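Course Handout, Unit 5: Camera Views in Simulated Manipulation

This handout covers the observation setup in Prukari, the tabletop simulator used in the second half of the course. Read it before starting the Lolgate exercises. Some notation carries over from Unit 4.

1. Problem

A visuomotor policy maps camera images and joint readings to arm commands. The choice of views fixes what the policy can learn. A wrist camera gives high resolution near the fingertips and moves with the hand, so the same object appears at many scales and angles. A fixed camera gives a stable reference for the arm and furniture but spends few pixels on small objects. Most methods combine the two.

2. Method

The baseline is the Talukder encoder. Each view passes through its own convolutional stack, and the features are joined with the joint state before the action head. Weights are not shared between wrist and fixed views, whose lens models differ. The training set holds 2,699 demonstrations, split by initial layout and not by time step. Splitting by time step leaks near-identical images into the validation set.

Lighting is sampled per episode. Cast shadows are kept on, including those of the arm itself.

Views of the drawer cabinet layout, wrist camera first, then two external cameras: 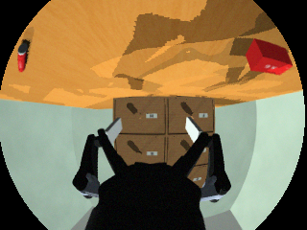
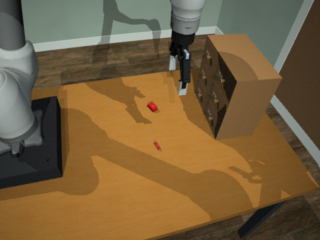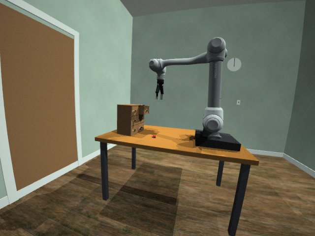 3. Result

Removing the wrist view hurt grasping of the small red objects most. Removing one fixed view had little effect on grasping but raised the failure rate on drawer tasks, where the policy must tell which drawer is open. With 23 evaluation layouts per task, small differences between variants should not be read as meaningful.

4. Exercises

a) Train the baseline with both fixed views for 4,000 steps and save the validation curve.
b) Repeat with the wrist view masked. Keep the random seed.
c) Turn off shadows at test time only. Report the change per task.
d) Explain why masking a view at test time is a different experiment from training without it.

Submit code and plots through Kusix by 30 March 2026. Plots need labeled axes and the seed in the caption.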